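I finished Clallow at two in the morning with a bowl of dry cereal in my lap, and I've been thinking about the mail ever since.

If you haven't played it, Clallow puts you in charge of a ferry that runs between a handful of islands in a cold gray sea. You carry passengers, you carry sheep (the sheep are a nightmare in rough water), and you carry letters. For the first few hours I treated the letters as filler. Pick up the sack on Tranov, drop it on Perkum, get a few coins, buy a better rope. Fine. Then I noticed that a woman at the Perkum dock had stopped coming down to meet the boat, and I went back through my log and saw that I'd skipped her stop twice to beat a storm. She'd been waiting on a reply. The game never popped up a message about it or docked me any points. She just quit showing up!

I love this so much. I've played plenty of games that promise my choices matter, and usually I get a big glowing fork in the road with scary music. Clallow lets you mess up by being a bit careless in the second hour, and you might not find out until the eighth. Or ever. I have no idea how many other people I let down out there.

And the clothes! Your captain starts with one oilskin coat and a hat that blows off, and everything else you wear is something an islander gave you. My captain ended the game in a formal jacket from the Tranov schoolteacher, fishing boots, and a bow tie I earned by hauling a piano through fog. None of it changes your stats. I still spent ages at the mirror in the cabin before every big crossing, because people comment on it, and the old man at the fuel shed gets weirdly emotional if you turn up dressed properly.
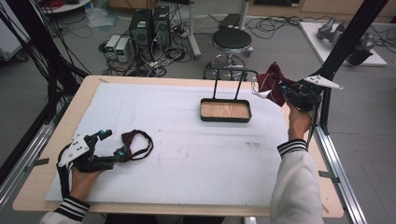

Maroon with thin diagonal stripes. I'd wear it to a piano delivery.

I do have gripes. The fishing is dull, and you have to do more of it than I'd like before the engine upgrade opens up. The map is drawn beautifully but the ink they picked for the reefs is nearly the same color as the ink for the currents, so I ran aground 3 times in the same channel and yelled at my TV. I also wish I could save anywhere. Docks only is a nice idea until you've got work in the morning and you're stuck behind a squall.

But then the weather clears and you come around the point at Tang, the southern island, with the lamps going on up the hill, and the accordion music comes in so quietly that I thought it was a neighbor. I cut the engine and drifted for a while. A sheep fell asleep on deck.

I'm starting a second run this week and my plan is to deliver every single letter, storm or no storm. I also want to find out what's in the locked boathouse on Perkum — I've tried the door in every kind of weather and I'm convinced it has something to do with the tide. If you've gotten in, please don't tell me how. Do tell me if the piano ever gets tuned, though.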